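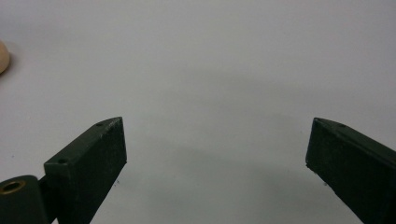 sillplate
Reply to: Plain gray-white top, paint or laminate?

Laminate would be my guess, but color and smoothness won't settle it. A sprayed top that has been leveled and rubbed out looks the same as a solid-color sheet from any normal distance. Look at the edges and the underside before you put any product on it. If there's a seam line where the face meets the edge, you have a sheet good. If the color wraps around the corner without a break, it's probably a coating. Where did the table come from?

dovetail_mk2
Original poster

Office clearance at Idahosa, the surplus place. The tag said "Hestari work table" and nothing else. I looked up the name and found chairs. No finish listed, no care sheet.

Edges are covered by a glued-on band in a darker gray, so I can't see whether the color wraps. Underside is brown and fuzzy in the places where I can reach past the frame rails.

What I want to know is whether I can clean it with something stronger than dish soap, and whether the slightly cooler, darker area toward the middle is wear, dirt or light. It's smooth under the hand all over.

sillplate

Brown and fuzzy sounds like bare fiberboard. That moves me a little toward paint. Most laminate tops have a backer sheet underneath so they don't cup.

grout_haze

Most do. Plenty of cheap ones don't. I've pulled laminate tops out of offices with raw board on the bottom, and they were flat after years of use. I wouldn't put much weight on the backer.

Do the solvent test. 70 percent isopropyl on a white cotton rag, a spot near a leg, light pressure, count to thirty. Color on the rag means a waterborne paint that isn't very tough. Clean rag means laminate, or a two-part coating, or a paint that cured well. So it only tells you something if it fails.

dovetail_mk2

Did it next to the back left leg. The rag picked up gray, but it looked like ordinary grime. Wiped the same spot again with a fresh part of the rag and got almost nothing.

grout_haze

Then it's not a weak waterborne paint. You can clean with alcohol in small areas without worrying much. Don't flood the edge band, as alcohol can soften some of the glues used there.

ninepoundhasp

I'd stop at alcohol and not go further. People in this section always want to go straight to abrasives. If it's laminate, the wear layer is thin, and once you dull it you can't bring it back. If it's paint, you can cut through at the first high spot.

On the darker area: move the table or move the lamp. If the dark part stays at the same place on the table, it's in the surface. If it stays at the same place in the room, it's light. Pale neutral tops show every change in the light, and a window on one side with a ceiling fixture on the other will make part of the top look cooler.

sillplate

Agree on the lamp test. Do that before any more cleaning.

I disagree that you can't go past alcohol. A wet 1,000 grit pad on a cured two-part coating is routine. The sheen drops a bit and you buff it back.

ninepoundhasp

On a coating you applied yourself, sure. You know the film thickness. On an unlabeled table from a clearance floor you don't.

sillplate

Fair for laminate. For paint, worst case is a recoat, and the owner may want to recoat anyway.

dovetail_mk2

I don't especially want to recoat. I use it for cutting paper and mounting prints, and I like that it's plain. A white top is too bright to work over and wood grain gets distracting when I'm lining up an edge.

Turned the table end for end this morning. The cooler part stayed where it was in the room. So, light.

grout_haze

Good, then there's nothing to remove. Clean it and use it.

For routine cleaning I use Barnlow concentrate, a capful in a bucket of warm water, microfiber cloth wrung out hard, then a second cloth with plain water. The plain water pass matters on pale gray. Cleaner residue dries as a film, and you'll see it as streaks when the light is low.

tarpaulin_ed

Barnlow leaves a film no matter how you rinse it. I went through a bottle on a light gray bench and had to take it all back off with alcohol. Dish soap is fine. A couple of drops, no more.

grout_haze

How much were you using? The label dose is strong. I'm well under it.

tarpaulin_ed

Label dose. I'll try less, but dish soap costs less and I have it in the house.

beadandreel

Reviving the paint or laminate question, which got dropped. Tap test. Use a fingernail and compare it to a known laminate counter. Laminate on board has a harder, higher click. Paint on board is duller. It's subjective but it works when you have both in front of you.

A better one: find an existing screw hole on the underside that runs close to the face, or any place where the edge band has lifted. Under magnification, high-pressure laminate has a dark brown line below the color layer. That's the kraft paper core. Paint has color, primer, then board.

dovetail_mk2

The band is lifted a little at one corner. I got a loupe on it. Thin color layer, brown line under it, then a lighter brown. The line is darker than the board and has a clean edge on both sides.

beadandreel

Laminate.

sillplate

Yes, laminate. I withdraw the 1,000 grit pad.

ninepoundhasp

Glue the band back down before water gets in. Contact cement, thin coat on both faces, wait until it's dry to the touch, press hard. Leave it alone for 2 hours. Don't clamp across the top without a padded block or you'll dent the band.

flatfile

Has anyone used Flukau sealer on a laminate top? The can says it's for "nonporous work surfaces." I have a similar gray top and was going to put on 2 coats.

grout_haze

I wouldn't. Laminate doesn't need a sealer and most sealers have little to grip. It'll peel wherever you slide things across it.

tarpaulin_ed

I did one coat on a shop cabinet. It held for around a year, then started lifting at the front edge. Getting the rest off was slow.

flatfile

OK, returning the can.

dovetail_mk2

Band is glued and holding. Cleaned the whole top with dish soap and a rinse. I have a cutting mat down for knife work now, since laminate scores and the cuts would hold graphite.

Last question: masking tape. I tape prints down for a few days at a time. Any risk to the surface?

beadandreel

Low-tack paper tape, no. Cheap beige tape will leave adhesive if the sun gets to it. Alcohol takes that off.

Moderator note, May 2, 2018: moved from Finishing to Surfaces and Care. Title left as posted.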